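Place-name signs project: report for the second quarter

Grant from the Grunance Fund, prepared by Heino Sproģis

The grant pays for new signs in the parish of Jidanen, where residents voted in February to bring back the older spelling of two street names and to drop the name Hunt Lane, which visitors kept confusing with Hunt Road in Prellmont.

The vote was settled by a clear majority. The county register accepted the changes in full, and the old names will stay valid for post until the end of the year. We have written to all 500 households on the affected streets. A second leaflet, with a short history of each name, is at the printer in a run of 1000.
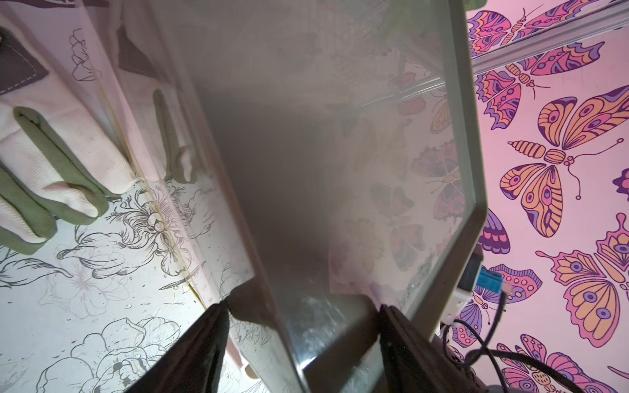

Clear pane with rounded corners, showing scratches and fingerprints.

Four signs are still to be put up, all at the Prellmont end. The delay comes from the boundary survey, as the posts on that side stand on land shared with the neighbouring parish. Their clerk has agreed to the positions in writing.

Spending is within budget. We ask to move the unspent travel money to printing, so that the bus timetables can be redone with the new names. The next report will cover the remaining signs and the map updates.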